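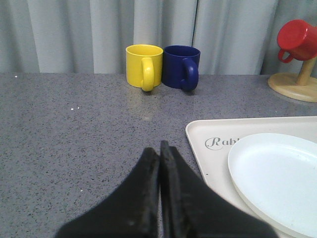

Section 4. Descaling your Durard kettle

Hard water leaves a chalky crust on the heating plate, and sooner or later every kettle gets one, so please don't feel you have done anything wrong! Pick a spot with a bit of elbow room. A gray speckled countertop is a lovely thing to own, but white flakes and drips can be tricky to spot among all those little flecks, so run your hand over it when you finish.

1. Unplug the kettle, lift it off its base and let it cool all the way down.

2. Pour in one packet of Korby descaler and fill to the lower line with cold water.

3. Put the kettle back, bring it to a boil once, and switch it off.

4. Leave it alone for 7 minutes (go and water the plants, if you like).

5. Empty it into the sink, then rinse and boil fresh water twice, throwing that water out too.

CAUTION: Never dip the base or the cord in water.

NOTE: If a stubborn patch stays behind, repeat steps 2 to 5. Please don't scrape at it with stainless steel utensils, however handy they are, as scratches on the plate only give the next crust something to hold on to. 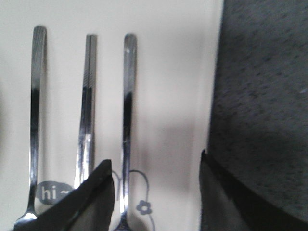 Berenice Ocampo wrote to us that one packet never clears her kettle, and that she now leaves the second round to soak overnight before rinsing. That is perfectly fine, as long as the kettle is off its base and the lid is left open.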